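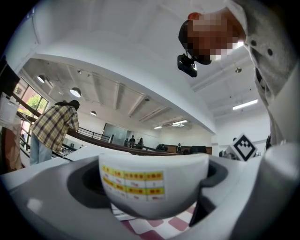
Figure 3. A white cup with a printed label in yellow and white rows.

4.2 Small print and the people who live with it

When we began visiting households in Rutherford and Brorncombe, we expected to talk mostly about medicine boxes and food packets, the kinds of labels that earlier work on readability has looked at so closely. Our hosts had other ideas! Again and again the talk drifted to the ordinary printed things that gather in a kitchen over the years: the mug with the bus times on it, the tea towel with the oven temperatures, the cup with a little grid of writing (Figure 3 shows one with red characters on the yellow rows). People were fond of these things, and quite happy to admit that they had not read them in a long while.

We found this fondness worth taking seriously. In the Rutherford interviews, older residents often told us that they knew a printed object by its colors and its layout well before they made out any words, and several could describe the stripes on a favorite item while having no idea what the text said. One woman in Brorncombe kept a calendar plate from the Murkotport ferry office on her wall and used it, she said, "for the blue."

The mailed survey gave us a broader picture. We sent 1,000 forms and received 400 back, a better return than we had dared hope for in February, with the roads as they were. Each form carried the same short passage set in 6 point type, once in black on white and once in red on yellow, and we asked readers which they would rather keep in the kitchen and which they would rather read. Many chose differently for the two questions, and a good number wrote us long and kindly notes in the margins explaining why. We return to those notes in Section 5, where we compare them with the replies from Flilis.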